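Minutes of the October meeting, Escobedo Court Residents' Association
Held in the downstairs common room, 7:00 p.m.

**Present:** Trinity Van Dusen (chair), Trinity Ferreira (minutes), Units 1, 3, 4, 7, 9, 10 and 12. Unit 5 attended by speakerphone and was mostly a dishwasher.

**Apologies:** Unit 2, Unit 8. Unit 11 sent a note saying they were not sorry but would not be coming.

As there are two Trinitys at the table, these minutes use "the chair" and "the secretary" throughout. The secretary was asked in September to keep her opinions out of the minutes and has taken that under advisement.

## 1. Minutes of the last meeting

Approved with one correction. Unit 9 did not "storm out" during the parking discussion. Unit 9 left at a normal speed to move a car.

## 2. Matters arising

**Front gate.** The gate now latches. It also unlatches, but only from the street side. The locksmith has been called back.

**Bike room.** The pink bicycle with no wheels has been tagged for removal since spring. Unit 4 finally admitted to knowing whose it is and declined to say more. The tag stays on until the end of the month, after which the bicycle goes to the curb.

**Lost cat.** Found. It lives in Unit 7 now and Unit 10 has accepted this, though the wording of the acceptance was cool.

## 3. Money

The chair reported a balance of $839 in the social fund. This is separate from the reserve account, which pays for roofs and is not discussed at these meetings because the last time it was, we got out at 11:15.

Unit 12 asked how the social fund got so healthy. The chair explained that we had budgeted for a summer picnic and then not held one. Unit 12 suggested we could do this every year.

Fifty dollars was approved for a new coffee urn, the old one having developed what Unit 3 called "a taste." The vote was 6 to 2. Both votes against came from people who drink tea.

## 4. Fall supper

This took most of the evening.

The chair opened by reminding everyone that the supper is a potluck, that a potluck requires food, and that last year we had five bags of tortilla chips and one lasagna. The lasagna was gone before the people from the third floor got down the stairs. A sign-up sheet will go up by the mailboxes tomorrow. It has columns for mains, sides, desserts and drinks. There is no column for chips. Unit 1 asked if chips counted as a side and was told to reflect on it.

**Theme.** Last year's theme was "Harvest," which everyone ignored. Unit 7 proposed "Soups of the World." Unit 10 said that eleven households carrying hot soup down a staircase was a matter for the insurance. Unit 7 said they could use the elevator. There was a pause while people remembered that the elevator holds three adults or one adult and a stroller. The theme was dropped and there will be no theme.

**The name.** Somebody, and the minutes will show it was Unit 3, asked if we could stop calling it the Fall Supper, as it starts at 4:30 and that is not supper. Alternatives offered were the Fall Late Lunch, the Fall Gathering, and Tastier, which Unit 4 said was "just a word I like" and spelled out for the secretary so it would be right. A show of hands kept Fall Supper. Unit 4 asked that Tastier be recorded. It has been recorded.

**Plates.** We used paper plates last year and they gave way under the one dish that needed plates. The chair would like us to use real ones this time. The common kitchen has a cabinet of them, left over from residents going back to the building's opening, and no two sets go together. Unit 9 called this charming. Unit 12 wanted to know who would be washing all this charm.

Discussion followed. Points made, in the order they were made:

- Real plates hold lasagna.
- Real plates break, and there are children.
- The children have broken nothing to date. The one platter lost last year was dropped by the chair.
- The chair would like it noted that the platter was wet.
- Everybody could bring their own plate and take it home dirty. This got more support than expected.
- People would then have to carry a plate and a main dish, and we were back at the stairs.

It was agreed to use the cabinet plates and to wash up in shifts, names to be put on the same sheet as the food. Anyone who signs for chips will be put on the first shift.

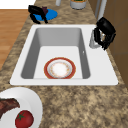 *Item 4: one plate, orange-red rim, floral ring. White sink.*

Unit 10 then raised, as Unit 10 does each year, the question of the good tablecloth. The good tablecloth was given to the association by a former resident, has been used once, and lives in a box marked DO NOT USE. Unit 10 feels that a tablecloth should be used. The chair feels that gravy exists. It was agreed that the good tablecloth may be displayed on the side table by the window, with nothing on it, and that Unit 10 may stand near it.

**Music.** Unit 5, through the speakerphone, offered a playlist. The chair asked how long it was. Unit 5 said nine hours. The offer was accepted in part.

**Seating.** We have enough folding chairs if nobody invites a cousin. Please tell the secretary about cousins by the end of the week before. Last year one household brought seven guests and a folding table of their own, which they set up slightly apart from the rest of us, like a small embassy.

## 5. House rules for the common kitchen

Unit 3 had typed up some rules. They were read aloud. There were originally fourteen, and after discussion the following survived:

1. If you used it, wash it.
2. Food left in the refrigerator needs a name and a date. "Mine" is not a name.
3. The oven is off when the dial says so and also when you have checked.
4. The kitchen key goes back on the hook the same night.

Rule 5, on the proper way to fold a dish towel, was withdrawn by its author after a question from Unit 12 that the secretary will not repeat. Rules 6 to 14 were mostly about Unit 1.

The rules will be laminated. Unit 3 already owns a laminator and seemed pleased.

## 6. Hallway paint

The chair passed around three cards from the paint store. Two were white. The third, called Pidach, was described by those present as gray, green, "sort of a wet stone," and "the color of my dentist's waiting room." Unit 9 asked how one says it. Three different ways were tried and none sounded like a color.

The vote was tied between Pidach and the warmer of the two whites. The chair has a casting vote but said she would rather look at both on an actual wall first. A test patch of each will be painted beside the second-floor stairwell, at knee height, where Unit 4 says the light is honest. Residents may look at the patches but should please stop writing on the wall next to them. This is a reference to the last time.

## 7. Any other business

**Leaf blower.** Unit 7 asked if the landscaping crew could start later than 6:50 in the morning. The chair has asked. The crew said yes and then came at 6:45. She will ask again in writing.

**Packages.** Please take in your packages. There has been a mattress in the lobby for nine days. It is a very nice mattress and people have started sitting on it.

**Book shelf.** The lending shelf in the laundry room is full of one thriller. There are four copies. If you have read it, please stop donating it. If you have not, there has never been a better time.

**Halloween.** Households willing to have trick-or-treaters should hang a paper pumpkin on the door. Pumpkins are in the basket outside Unit 1. Unit 11's note, mentioned above, had a second paragraph on this subject and the answer is no.

**Secretary.** The secretary reminded the meeting that her term ends in the new year and that the job is open. There was a long interest in the ceiling. Unit 5 was heard to hang up.

## 8. Actions

- Chair: sign-up sheet, paint patches, letter to landscapers, locksmith.
- Unit 3: buy urn, laminate rules.
- Unit 4: speak to the owner of the bicycle, whoever that may be.
- Unit 5: cut playlist to three hours.
- Unit 12: inventory of serving spoons. Unit 12 volunteered for this and was surprised to hear it read back.
- Everyone: move the mattress if it is yours.

The meeting closed at 9:20 p.m. Next meeting same room, same time, date to go up by the mailboxes. Please bring your own mug until the urn arrives.

T. Ferreira, secretary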